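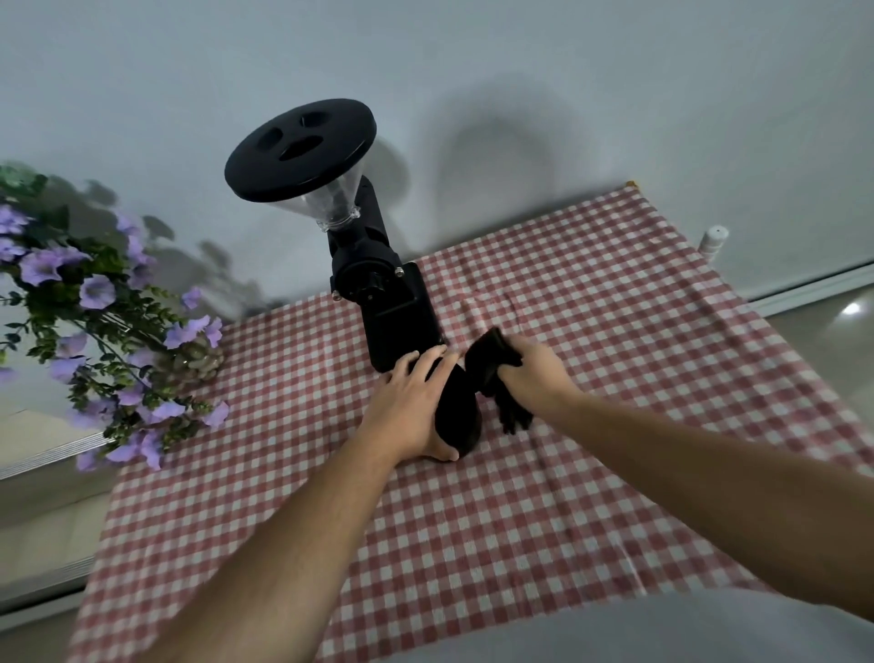
Grinder notes, carried on from the June pages. The aim is still the same: get the Morkbridge grinder dosing evenly enough that whoever is on the coffee table can fill a basket without weighing every one. Most of the mess last time came from grounds left in the dosing cup between doses, so the cup now gets a go with a cloth, and the black cloth is the one to keep by the grinder. It doesn't show the coffee and it can go in with the dark wash. Hold the cup upright in the left hand, close in to the base, cloth in the right. Wipe the rim first, then the inside. If the inside is done first the rim crumbs drop straight back in.

Hopper. The clear cone comes off for washing and must be bone dry before beans go back. Adesuwa put it back damp in June and we had paste in the ribbed collar, which took most of a morning to pick out with a cocktail stick. Warm water, a drop of washing-up liquid, no scourer – the plastic scratches and then holds the oil. The lid can be washed at the same time. Leave both upside down on a tea towel overnight.

Adjustment. The ridged knob on the front wants turning only with the motor running and the hopper nearly empty. Turned with beans packed in, it binds and then jumps, and we lose the setting. Nnamdi marked our usual position with a pencil line, which wiped off in a week. Have asked him for a dab of paint. Until then, count from fully closed and write the number on the card.

Screws either side of the body: leave alone. Min-kyu had one out in June to look behind it and found nothing useful.

Beans. Opened the 500 g bag from Skeken. Medium roast, a bit oilier than the last one. Threw away the first couple of doses as usual to clear the old coffee through. Weighed what was left in the bag at the end and got 215 g, so we are going through it faster than I had written on the order sheet. Some of that is waste. Need to separate purge from drinks in the log, two columns, and Nneka has said she will rule up the page.

Dosing. Ran 34 doses across the session, same setting throughout. The early ones were light, then it settled. After a break of any length the next dose comes out light again and the one after is heavy. I think coffee is hanging in the outlet and letting go late. A tap on the side of the base helps a bit. Brushing the outlet helps more, but the brush we have is too wide and sheds. Amarachi has a narrow pastry brush she doesn't want back.

Static is worse than in June. Fine stuff clings to the cup and creeps up the outside. Tried one drop of water stirred through the beans before grinding and it made a clear difference, though I would want to do it on another bag before writing it on the card. Not to be done with beans already in the hopper.

Tablecloth. The gingham catches grounds in the weave and shaking it out of the window is not popular. Tried a tray under the base and the grinder walked on it, so the tray is out. A rubber mat might do. There is an offcut at Morkthorpe if somebody is going over.

Noise. No change. Ibrahim end of the corridor can still hear it with the door shut, so no grinding before the morning meeting.

To do:
Paint mark on the knob (Nnamdi)
Narrow brush (Amarachi)
Two-column log (Nneka)
Rubber mat, ask at Morkthorpe
Repeat the water drop test on a fresh bag
Price of a 400 g bag against the 500, the small one may stay fresher
Descaler is for the kettle, NOT the grinder. Have moved it to the other shelf.

Adesuwa asked whether we should be storing beans in the hopper overnight. I say no, back in the bag with the clip on. Min-kyu says it makes no odds over one night. Could try it both ways next time and have people taste without being told which.

Workshop > Notebooks > Coffee table > Grinder

Last updated: August 2020

Contact the workshop | © Morkbridge Workshop | Back to top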